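Kitchen porter / breakfast help wanted – Havusari

We're a small cafe and bakery, open all year, and we need somebody from September. Mornings mostly. Start is 6.30, finish by 2.30, half hour break, and you eat with us.

What the job is: washing up, wiping down, putting deliveries away, peeling and chopping when the cooks fall behind. Up to 80 breakfasts on a busy morning so it does get loud. Some lifting (flour sacks, crates of milk). You'll be on your feet for 8 hours, decent shoes please.

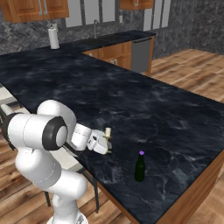 No experience needed, we'll show you everything in the first 2 weeks, paid at the full rate. Food hygeine certificate is handy but if you haven't got one we put you through it. Weekends are shared out fairly – everyone does some.

Pay is monthly, tips split evenly between kitchen and floor. Staff discount on bread and cakes. Bus stops at the Georgiev building, five minutes' walk. Bike rack round the back.

We'd like somebody who turns up on time and can stay calm when the orders pile up. Basic English is fine, half the kitchen speaks something else anyway.

To apply – drop a CV in at the counter after 2, ask for Tarık Çetinkaya. Or just a note with you name, phone number and when you could start. Short trial shift for anyone we like the sound of, also paid. No agencies please.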